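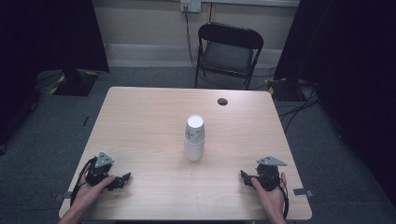 Two grippers and a stack of cups: a visit to the Harkell workshop

By the workshop desk | June

215 shares | 14 comments

The two people building hand-held grippers at the Harkell shared workshop asked to be called the builder and the programmer. Both have day jobs they would like to keep separate from this.

Harkell rents bench space by the month. Most members do bikes, furniture or radio repair. The gripper project began on a corner of the long bench in the main room and now runs at a small square table, with paper cups as the usual test object. I went by after 7 p.m., when the two of them normally start.

The grippers are worn on the hands. The person puts one on each hand, picks things up with the black fingers, and the readings go down a cable to a computer. The plan is to use those recordings to teach a pair of arms the same job later on. The arms are not built yet.

"We did it backwards," the builder said. "Most people buy or build the arm and then ask what it should do. We wanted to know what the fingers could manage first. If I can't pick up a cup with this thing on my own hand, an arm isn't going to do it either."

The current design is the fourth. The first had two flat fingers and dropped nearly everything. The second was strong enough but weighed too much, and the programmer's wrist hurt for days. The third worked and then cracked at a joint. They call the fourth one Flostum, a name that came out of a typing mistake in a folder title and stayed.

"It's the only version with a name, so I guess we like it," the programmer said.

I asked why cups.

"They're cheap and they're hard," the builder said. "A paper cup folds if you squeeze it. A stack of them is a different problem from one cup. You have to get the top one off without pulling up the one under it, and they stick. I've stood there with real fingers at a coffee machine and had trouble with it."

The task they record is simple to describe. One hand steadies the stack, the other takes the top cup and sets it down on the table. Then the cups go back and it starts over. A session is 80 tries, with a break halfway. The programmer marks each one as good or bad while the builder does the lifting, and then they swap.

"You get bored and you get sloppy," the programmer said. "The bad ones near the end are mostly just us being tired. I keep them, but I label them."

They had trouble early on with the plates on top of the grippers. The first set came loose during a session and the recordings from that evening were no use. The builder remade them in a triangular shape, which gave three points to fasten to. There are small holes drilled in the right one. I asked if those were for weight.

"No, for moving things around," the builder said. "I never get a mount in the right place the first time. So I drill extra and pick one."

The cables are the part both of them complain about. The programmer tried a wireless link for a month and lost readings every time somebody in the next room ran a saw. They went back to wire. It has to be long enough to let the arms move and short enough to stay out of the way of the fingers, and they have changed the length several times.

Money has been modest. The joints come from a small supplier called Dredum, which sells them in bags of 15. The builder goes through spares quickly and would like them to be sold one at a time. The software is the programmer's own, written in the evenings and kept in one long file.

"It should be split up," the programmer said. "It works, so I leave it alone."

What do the other members think? The builder said they were mostly patient. A few have tried the grippers on. One furniture maker picked up a pencil at the first attempt and has mentioned it often.

The next step is one arm, mounted at the edge of a table, with the same fingers on the end of it. They have the motors in a box and a drawing for the base. The builder thinks it could be standing by winter. The programmer thinks spring.

"I'd be happy with one cup," the builder said. "Take it off, put it down, don't crush it. After that we can argue about the second arm."

I asked to try before I left. The first cup came up with the second still stuck inside it. The programmer wrote it down as a bad one and put the cups back.

Contact | Copyright Harkell Workshop Newsletter | Back to top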